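Dicas de cozinha e oficina: o que um braço simulado me ensinou sobre arrumar a bancada

Terça-feira, 31 de outubro
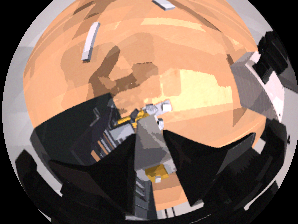 Há já uns meses que acompanho, com a paciência de quem também tem o jantar ao lume, o trabalho do Florian Bouvier sobre a ordem em que um braço robótico deve pegar nas coisas pousadas numa mesa. O método chama-se Plumora e a ideia cabe numa frase: antes de pegar no que quer que seja, o programa escolhe a peça que deixa mais espaço livre à volta das outras. Tudo se ensaia primeiro em simulação, com peças simples, como os dois blocos claros que estão soltos em cima do tampo cor de laranja, um deles comprido e estreito, longe do outro. Quem cozinha numa bancada pequena, como eu, reconhece logo o problema, e foi por isso que comecei a tomar notas para esta página.

O resultado que mais me prendeu foi o de julho. Em 1.866 tentativas simuladas, escolher sempre a peça mais próxima da pinça deu 1.229 mesas arrumadas sem nenhum toque indevido. Nas mesmas mesas, mas com a regra do espaço livre, a taxa subiu para 96 por cento. O Florian avisa, e eu repito o aviso dele com todo o gosto, que isto são mesas simuladas e que as peças eram todas rígidas. Um saco de farinha meio aberto é outra conversa!

Vamos então ao que passei para a minha cozinha, e um bocadinho para a oficina do meu marido (que resmungou, mas ficou com o tabuleiro dos parafusos no sítio onde eu o pus).

Comece pelo que estorva

A nossa mão vai naturalmente ao que está mais perto. Experimente olhar primeiro para a bancada inteira e tirar aquilo que tem mais vizinhos encostados: a tábua com três frascos à volta, a panela que prende a pega da frigideira. Saindo essa, o resto sai quase sozinho. Lá em casa é quase sempre o escorredor.

Peças compridas têm um lado bom para pegar

No Plumora, as barras compridas agarram-se pelo meio e com os dedos da pinça atravessados, um de cada lado da parte estreita. Com o rolo da massa, a régua metálica ou uma baguete acabada de sair do forno faz-se igual. Pelas pontas, a peça roda e leva o copo atrás.

Deixe a largura da mão, mais um dedo

Esta foi a dica que mais me custou a adotar, porque eu gosto de tudo juntinho. O método reserva à volta de cada peça uma folga para a pinça entrar e abrir. Eu passei a fazer o mesmo com os frascos das especiarias, deixando entre eles espaço para os dedos, e arrumei os que sobraram numa segunda prateleira. Perde-se lugar, é verdade, e a canela foi parar ao lado do bicarbonato, coisa que ainda estou a tentar resolver.

Cuidado com as sombras e os brilhos

Uma parte do estudo trata da luz. As mesas são repetidas com a iluminação a vir de sítios diferentes, para o programa não confundir uma mancha escura com um objeto nem perder uma peça clara no meio do reflexo. Na oficina, ponha o candeeiro do lado contrário à mão com que trabalha. Na cozinha, se o tampo for brilhante, um pano mate debaixo da tábua ajuda muito a ver onde ficou a faca pequena.

Ensaie sem nada na mão

Antes de um prato com muitos passos, faço o percurso a seco: frigorífico, tábua, fogão, lava-loiça. Parece uma tolice, eu sei, e a minha filha ri-se. Mas foi assim que descobri que cruzava a cozinha com a panela quente para ir buscar o sal. O sal mora agora ao lado do fogão, numa tigela com tampa.

O Florian está a preparar a fase seguinte, com 50 mesas mais apertadas e peças empilhadas. Quando ele me mandar os números, acrescento-os nesta mesma página, junto com a dica das gavetas que prometi às leitoras que me escreveram por causa dos talheres.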